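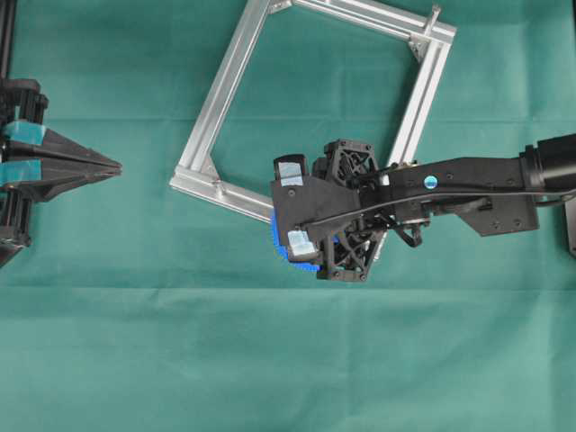 **Aluminum extrusion** is a way of making long metal parts that have the same cross-section from one end to the other. A heated block of aluminum, called a billet, is pushed by a press through a steel plate with a shaped opening, called a die. The shape of the opening decides the shape of the part. One well known family of extruded parts is the slotted profile, often named T-slot, and four bars of it can be joined into a square frame, where the grooves along the bars stay open for nuts and brackets. Other common products are window frames, rails, tubes, heat sinks and edge strips for floors.

## Process

The billet is cut to length and heated in a furnace until it is soft, but not melted. The die is heated too, because a cold die can crack or can stop the flow of metal. The billet is then put in a strong cylinder, the container, and a ram presses it against the die. The metal leaves on the other side as a continuous bar and is carried along a run-out table, where it is cooled with air or water.

After cooling, the bar is usually a little bent. It is gripped at both ends and stretched, which makes it straight and removes a part of the inner tension. Then it is sawed into pieces. Many alloys are kept for several hours in an aging oven to become harder.

## Dies

A solid die is used for open shapes, such as an angle or a channel. Hollow shapes need a die in two or more pieces. In this type, the metal is divided into streams, flows around a core, and is welded together again by pressure before it leaves the opening. The lines where the streams meet are called seam welds. They are normally not visible, but they may appear as stripes after anodizing.

Narrow parts of the opening slow the metal down. The die maker corrects this by changing the bearing length, that is, the depth of the surface on which the metal slides. A new die is often tried and corrected more than once.

## Surface

A profile can be left as it comes from the press, which is called mill finish. It can also be anodized, painted or powder coated. Anodizing makes the natural oxide layer thicker and gives a hard surface, clear or colored. Scratches from handling are a frequent reason for complaints, and for this reason paper is placed between the layers of bars in a bundle.

## Production in Bernetside

The industrial district of Bernetside has three extrusion plants. The oldest is the Ulley works, whose main press has a force of 800 tons and is used mostly for small building profiles. The Marino plant makes slotted profiles and had 107 dies in its catalog in February, of which 24 were for hollow shapes. Brinent, the third company, does not sell profiles under its own name and works only to the drawings of its customers. Its aging ovens were moved to a separate hall, 17 meters from the press line.

Scrap from the saws and the stretched ends is collected at all three plants and is melted again for new billets.

## See also

- Anodizing
- Cold drawing
- Heat sink

*Last revised 2018-05-20*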